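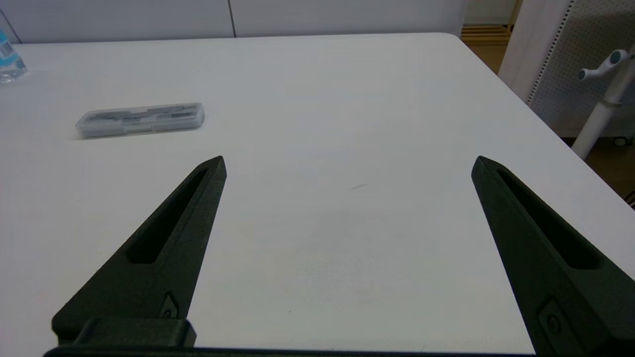 *White tabletop, faint scratch near the middle.*

## Tomato season starts now

24 March 2021

Okay, it's time to talk tomatoes. I got my seeds started on Sunday and I've already been down the hall to check on them more times than I'd like to admit (nothing yet, of course, they're seeds). If you live anywhere near Flasville, you still have plenty of time, so please don't let anyone at the garden store scare you into buying big leggy plants in the first warm week.

I'm growing Hemon again, the little orange one I raved about in November. Last year I had two plants by the back steps at Comholm and they just would not quit! I was leaving bags of tomatoes on people's porches. This year I'm also trying Rutherford, a big red slicer, mostly for sandwiches.

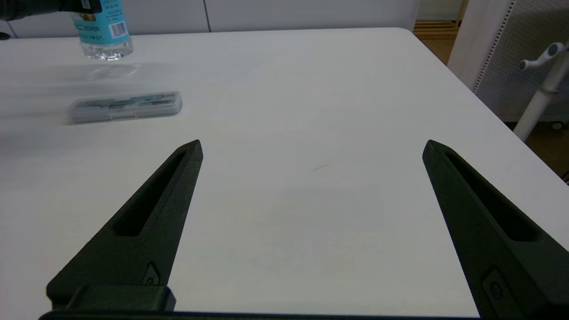 *The far edge of the table, rounded at the corner.*

A few things I do differently now. I water from the bottom, into the tray, and stop once the top of the soil goes dark. I use plain seed mix with no fertilizer in it. And I pot up early, as soon as the first real leaves show - bury the stem right up to the neck and it'll throw out new roots all the way along.

I also thin them, which I hate. Last spring I kept every single sprout and ended up with 23 plants on one windowsill, all leaning on each other like teenagers at a bus stop. Snip the weak ones with nail scissors and don't look back.
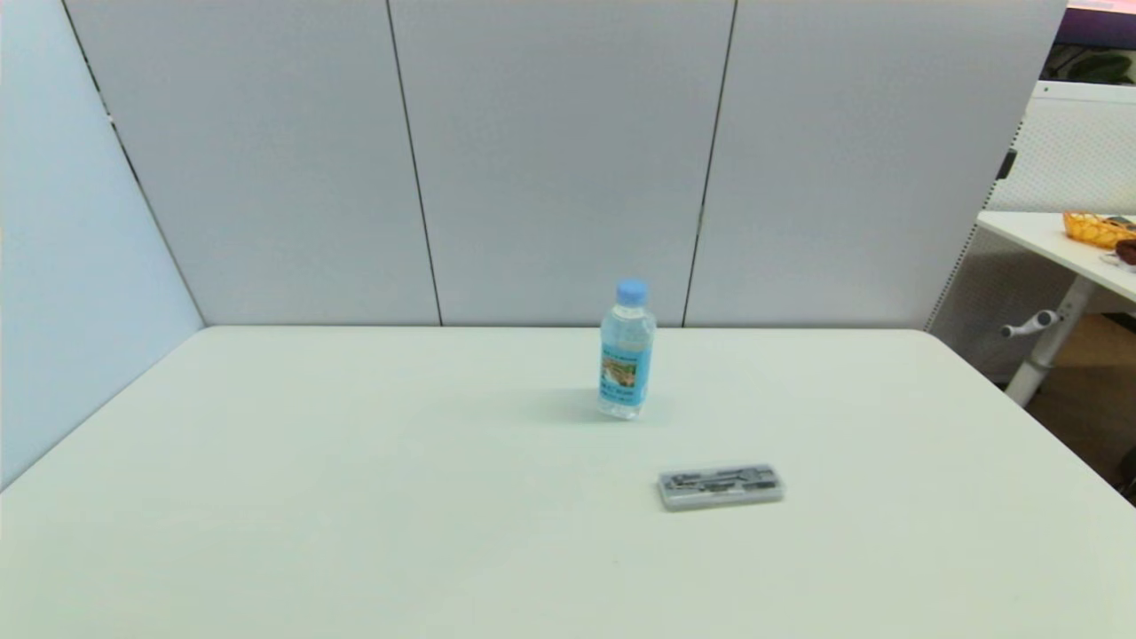
**Struan Drummond**

The seed swap box is back too, and it has grown a bit. We have around 240 packets in there, a lot of beans and squash and more kinds of lettuce than I knew existed. Take what you'll plant, and if you've saved seed from something good, drop it in an envelope with the name and the year on it. Peppers are running low, so if you've got any hot ones, I'd love to see them (and so would my chili).

I haven't decided what to do about cages. The cheap cone ones fell over on me in July with a full load of fruit, and stakes mean tying things up every week, and I know myself. 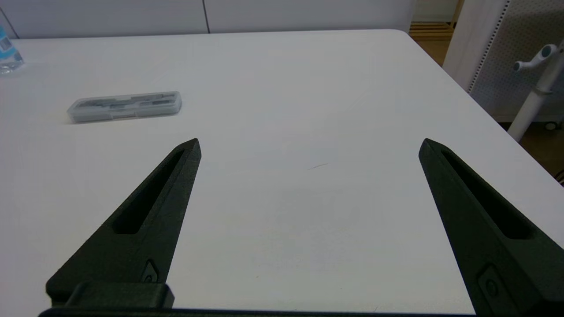 One reader wrote back after the last issue to say that she gave up on cages years ago and runs twine down from a top rail instead, twisting each plant around its own string as it grows, and that she hasn't lost a stem to the wind yet. I might copy her for the Hemons and stake the Rutherfords. If you've tried the twine thing, hit reply and tell me what kind you used - mine rotted by August.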